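Budget for the Table First

Every equipment proposal I have read for a robot starts with the robot. There is a glossy picture of an arm, a number beside it, and then, much lower down, a line called "miscellaneous" that has been given the sort of money you would leave for a babysitter's pizza. I have sat on the approving side of these proposals and on the begging side, and I would like to make a modest case for turning the page upside down.

My education in this came from Brinia, a company that packs mixed snack boxes out of a unit at Judside. Brinia wanted a bench where a pair of arms could sort wrapped snacks into bins. It is dull work for people and surprisingly hard work for machines, and the plan was to start small, learn what could be learned, and then decide about a proper line. I was asked to help with the budget. I said yes because I thought budgets were the easy part.

The first draft had two quotes for the arms, one from Dasari and one from Mujić, and we spent five weeks comparing them. We compared reach. We compared payload, for a job in which the heaviest object would be lunch. We built a scoring sheet with weighted columns, and when the sheet picked the supplier we liked less, we adjusted the weights, as is traditional. In the end the two quotes were close enough that the difference would have vanished inside one electrician's visit, and we did have an electrician's visit, and it was not in the budget.

Meanwhile the things that would decide whether the bench was any use sat in that line near the bottom. I mean the tabletop, the rails everything bolts to, the bins, the cables and whatever holds the cables out of the way, and the supply of goods to be sorted, which get handled over and over and don't come out looking like anything you could sell. We had written 400 dollars against the lot and felt generous.

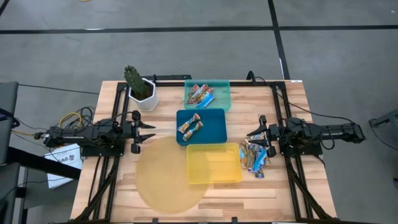 Snack bars and colored bins between the two arms.

Take the bins. I used to believe a bin was a bin. A catalog will tell you the dimensions to a fraction of an inch and say nothing at all about what happens when a bag goes in at a slant and sags against the wall. See-through or solid, deep or shallow, slick or grippy: each of these is a choice, and you will make it badly the first time, whoever you are. So buy several kinds. Buy them before the arms come, and have somebody put snacks in and out of them by hand for an afternoon. It costs you 90 dollars and a little dignity.

Wrappers are worse. A snack bar is a fairly honest object, stiff and narrow, and you can say where one end is. A bag of chips is mostly air and opinion. If your plan says "packaged snacks" and your quote was worked out on bars, you have bought half a plan. Brinia sells both, in whatever colors the marketing people have arrived at that season, and the season changes more often than the equipment does. I would now ask any supplier, before talking about price, to show me the job done with the ugliest bag in our range. Both of ours, when asked, offered to do a box.

Then there is the floor. Planning documents tend to treat a robot as if it occupied exactly its own outline. In life it occupies its outline, plus the frame, plus the place where the cables go, plus room for a person to lean in and pick up the thing that fell, plus a chair, because that person will want to sit. Brinia pays rent by the square foot like everyone else. Our bench had been drawn on the floor plan at the size of a door. We redrew it twice, and the second time we simply moved a desk.

People object to all this in a reasonable way. The arms are the expensive item, they say, so the arms deserve the attention. I have some sympathy. If you buy the wrong arm, you have a costly coat rack, and no quantity of well-chosen bins will rescue you. But arms of the size a small packer needs have become rather alike, at least on the points that show up in a quote, and attention is also a cost. Five weeks of meetings about reach was money. I have never seen it in a spreadsheet, perhaps because the people who fill in the spreadsheet were at the meetings.

The other objection is that small things can be bought later out of petty cash. They can, and they are, one at a time, by whoever is annoyed enough to do it. At Brinia the bench budget was approved for 18 months, and the petty cash was approved by the week, so every clamp and every bracket came in with a separate form. One replacement cable cost 115 dollars. The bench stood idle for nine days while the form for it went up to a desk on the second floor and came back with a question about the color. I don't blame the desk. We had promised that everything was included.

If I were writing the proposal again, I'd put the work itself on page one: what is being moved, what it is moved out of and into, how often the goods change, and who clears up. Page two would be the table and everything attached to it. Somewhere on page three, I would mention that some arms will be needed and that two firms make suitable ones. It would be a much less exciting document. I suspect it would be approved more slowly, too, since managers like a picture of an arm, and I have no remedy for that except to put one on the cover. 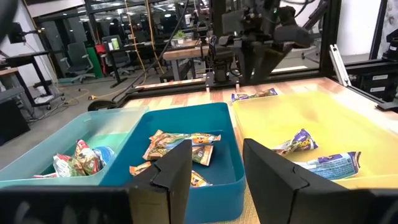 How much should a small packer hold back beyond the price of the arms?

Hold back a third of the arm price in the first year, in one fund that the person running the bench can spend without a form. Bins, brackets, cables, spoiled stock and visits from trades all come out of it. If any is left at the end of the year, carry it over and don't let it be swept into the next large purchase.

A third sounds like a lot, and when I suggested it at Judside there was a silence of the kind that usually follows a dropped tray. They settled on a quarter. The fund has so far paid for more bins, a longer workbench mat that turned out to be the wrong length, and a great many snacks. Brinia is now looking at a second bench. The first page of the new proposal has an arm on it, and I have asked for the bin list by the end of December.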